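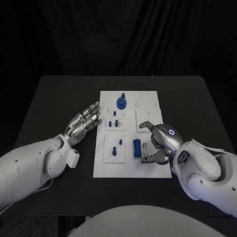 Prundeo Promises Fewer Surprises With Version 20 of Its Phone Software

EDTHORPE, Wed 3 June. Prundeo, maker of the Entwistle line of smartphones, today announced a software update that fixes 64 known faults, restores the alarm clock to working order, and puts the headphone volume slider back where customers had been looking for it.

The update, called Entwistle 20, is free to all owners of the Entwistle and the slightly larger Entwistle Jendholm. It will be sent out in stages, beginning with phones bought directly from the company. Phones bought through carriers will follow when the carriers have finished adding their own apps to it, a process over which Prundeo has influence in the same way that a farmer has influence over rain.

Owners of the Jendholm will be familiar with several of the faults addressed. The previous release introduced a smarter keyboard, which learned from its user and then corrected the user's own last name to something it liked better. The keyboard will now leave names alone if they appear in the contacts list. It will continue to have opinions about everything else, but these can be switched off under Settings, Typing, Suggestions.

The alarm clock has also been rewritten. Under the previous release, alarms set for weekdays went off on weekdays, and alarms set for weekends also went off on weekdays. Prundeo thanks the many customers who wrote in about this, often quite early in the morning.

"We read every message," the company said in a statement. "A number of them were short."

Battery life gets attention as well. Many owners reported that their phones lost charge overnight while doing nothing. Engineers found that the phones were in fact very busy, checking the weather in every city the owner had ever looked up. Entwistle 20 checks the weather in one city. In Prundeo's own testing, a Jendholm left on a nightstand used up to 77 percent less power between bedtime and morning. Results will vary with the age of the battery and the restlessness of the owner. 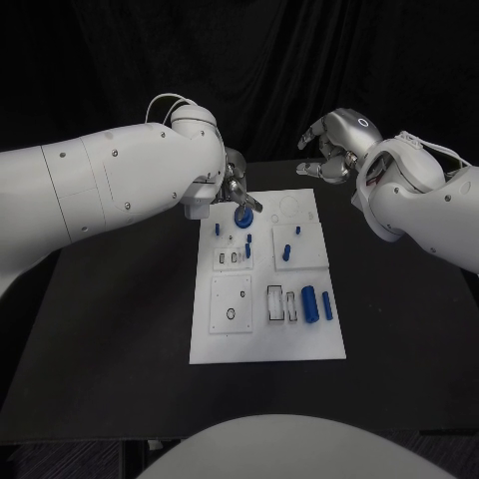 The camera app starts faster and no longer opens facing the user by default, a change requested by nearly everyone who has ever opened it. Panorama mode has been moved to a second menu. Night mode stays where it is. The button marked with three small dots, which did nothing in the last release, now opens the camera settings.

Customers will also find a new Quiet Hours feature. It silences calls, messages and notifications during a period chosen by the user, except for those from people on an approved list. Earlier versions of the software offered something similar by accident, and the company is pleased to be able to offer it on purpose.

Installing Entwistle 20 requires a Wi-Fi connection and a battery at least half full. The phone will restart twice. Owners who see the startup logo for longer than 20 minutes should hold down the power button and the lower volume button together until the phone vibrates. Photos and messages are kept during the update, but Prundeo recommends a backup first, as it has recommended with every release, to a public that has so far been hard to persuade.

Some issues remain. The Jendholm still loses its Bluetooth connection to certain older car stereos when the windshield wipers are on, and work on this continues. The flashlight icon is still too close to the airplane mode icon. The built-in compass is accurate in most places, and a correction for the rest is planned for September, along with a dark theme for the calculator.

Those who prefer the previous release may stay on it. Security fixes for that version will be supplied until the end of September, after which the phone will begin to mention the update politely once a week.

Owners can check for Entwistle 20 by going to Settings, About Phone, Updates. A full list of changes, including the eleven that concern the stopwatch, is posted in the support section of the Prundeo website.

About Prundeo
Prundeo designs and sells smartphones, chargers and a tablet from its offices in Edthorpe. The tablet is not affected by this announcement.

Press inquiries: Prundeo Communications Office, Edthorpe. Review phones are available on request and should be returned with their cables.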